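Comparing grippers at Dromilden: a talk with Napaporn Meesuk

9/16/20

Napaporn Meesuk came to Dromilden to work on controllers, but for the last months most of her time goes to fingers. Her group compares two parallel grippers, which they call Fistlow and Lukach after the projects that paid for them. Both have been mounted on the same arm and have done the same tasks.

"People always ask first about the force," she says. "I understand it, because force is a number and you can put it in a table. But for our tasks the force was enough with both. The difference was in the shape of the finger and in how fast the controller answers."

The tests are simple on purpose. The arm must pick up a small part, carry it to a board and put it down, and then the same with a paper cup. Each gripper made 30 attempts for each object before the group changed any setting. Together with the earlier trials, the log now has 2,766 grasps.

"The cup is the most honest object we have," Meesuk says. "A plastic block forgives you. If you close too much on a cup, you see it immediately, and you need a new cup."

The Fistlow fingers have a small step on the inside, and the Lukach fingers are flat. Her colleague Kosmas Sarantis was against the step from the beginning. He expected that thin objects would catch on it, and with cards this really happened. With round objects he had to change his opinion a little.

"I still don't like it," he says. "But I have read the log, so I cannot say it is bad."

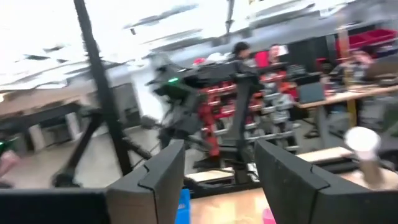
Why did you put the camera at the wrist and not only above the table?

"Because from above, the hand hides the object in the last moment, and the last moment is what we want to study," Meesuk says. "The wrist camera gives a poor picture when the arm turns fast. When it slows down before the grasp, the picture becomes good again, and for us this is sufficient."

They tried 4 camera positions before they stayed with the present one. The first bracket, made by Hidayah Goh, was too long and it shook. The second was stiff, but the cable pulled on the connector each time the wrist turned. Goh now leads the cable along the arm with a loose loop at the last joint.

About the controllers Meesuk is more careful. The newer one, Pollock, answers faster, but it lost the connection 2 times during long runs and she does not know the reason yet. The older one is slow and has never stopped.

"If you ask me today, I take the Fistlow fingers and the old controller," she says. "Kosmas will take the flat ones. We have written both opinions in the report."

The next tests will use soft bags, which neither gripper has tried. Sarantis is already cutting new finger pads for them.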